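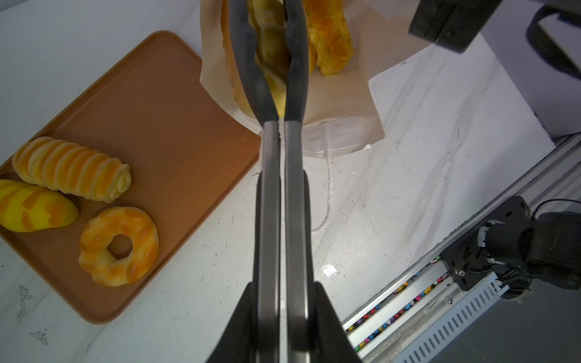 The belt that doesn't need holes

Most men own two belts, one black and one brown, and both have a stretched hole where the buckle always sits. Geetha Marar got tired of that. Her label, Hesska, makes a ratchet belt in full-grain leather, and I have worn one since March.

The strap has a row of small teeth sewn to the back. You feed it through the buckle, pull until it fits and press a lever to let it out again. Marar trained as a saddler before she started the firm with Tharun Warrier, and the stitching shows it.

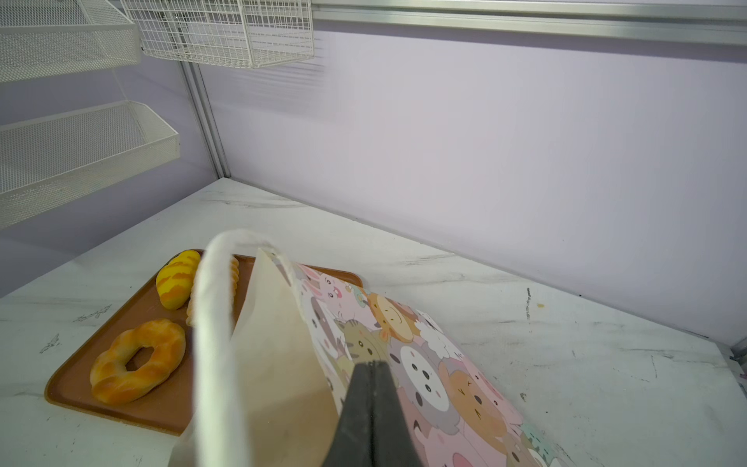 Photo: Rekha Kurian

Hesska sells the belt in tan, dark brown and black. Mine is the tan. It was stiff for the first fortnight and creaked when I sat down, but it has softened and gone a shade darker near the buckle. The strap comes long and you cut it to size with kitchen scissors, which made me nervous. Measure twice.

The buckle is brushed steel and a little larger than I would like. It looks right with jeans and chinos.

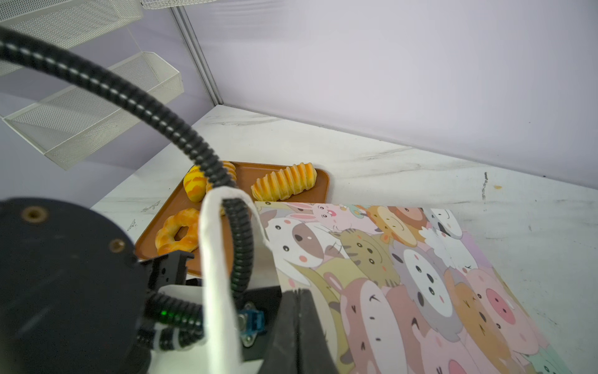 With a suit it is too heavy, and Warrier agrees. A narrower dress version is being tested now, using a buckle from Moltano that weighs 159 grams less than the first prototype did. He would not give me a release date.

Price is the sticking point. The belt costs £208, and a spare strap is extra. You can find ratchet belts for a fraction of that, though the ones I have tried had bonded leather that cracked within a year. Hesska will replace worn teeth free of charge if you post the strap back.

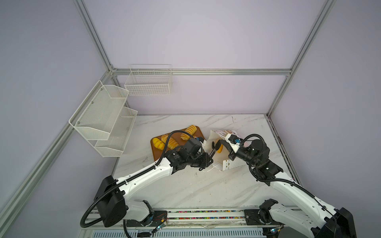 Bread rolls on a tray, with a white paper bag beside it.

I have only had to adjust mine after large lunches. The lever works with one hand and makes a click you can hear across a quiet room.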